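Bimanual bag loading: scoring the handle grasp separately

gillstead_m
We are rerunning the Goossens protocol on the bag task with 50 demonstrations. The policy has to open a thin shopping bag with two arms and load it from a plate. We score each stage separately instead of giving one pass or fail at the end. Handle stage below.
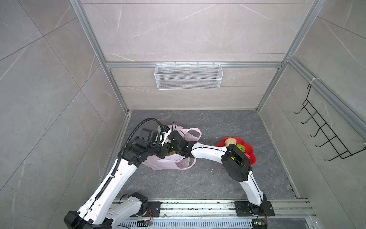

p. 3 of 3

Both grippers work at the handles, and the stage only passes if the bag mouth can then be spread. Handle stage alone: 90 per cent. Full task: well below that, and I don't yet trust the number enough to post it.

Dileck
I don't see what the stage score buys you. If the mouth closes again during loading, the handle grasp was a poor one and you have counted it as good. The original protocol scored the end state for that reason.

gillstead_m
The end state tells me a run failed. It doesn't tell me which part of the data to collect again. The wrist views are where I do the labelling, and I go through them at reduced speed.
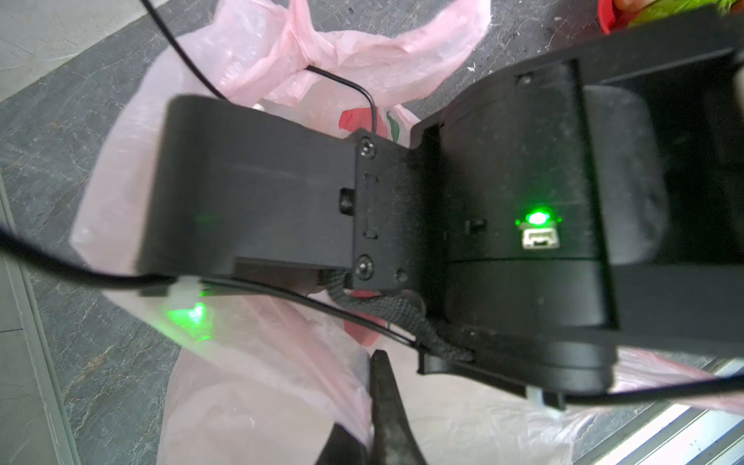 A second labeller does the same runs blind, and we only keep a stage boundary if the two marks fall within about 3 frames of each other. Otherwise the run is relabelled from scratch.

drillstead
Agree with Dileck on the end state, but for a different reason — film this thin has no repeatable rest shape, so "open" is a judgement. What is your threshold?
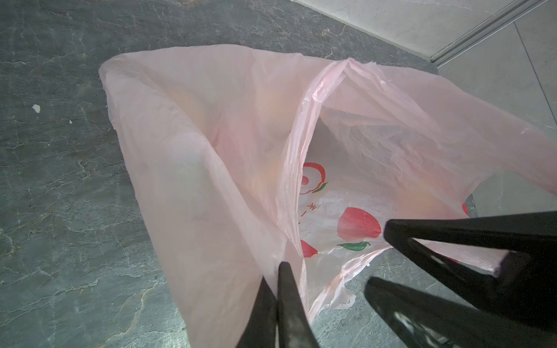 gillstead_m
The threshold is set by visibility, not by a measured width. A labeller marks the mouth as open if the far inner wall can be seen from at least one wrist camera. The red and green fruit print helps there, as it gives you something to look for on an otherwise plain pink film. An unprinted bag would need another rule.

Dileck
Then your score depends on the bag artwork. That should be in the write-up.

gillstead_m
It will be. Fixed view for comparison, which we use for the loading stage only. 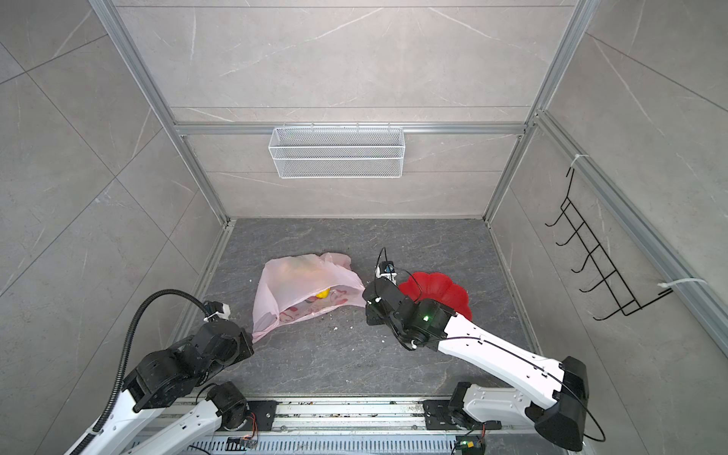

Fixed camera view: bag between the two grippers, red plate to the right.

drillstead
Could you post both scores per run? Then people can ignore whichever they don't like.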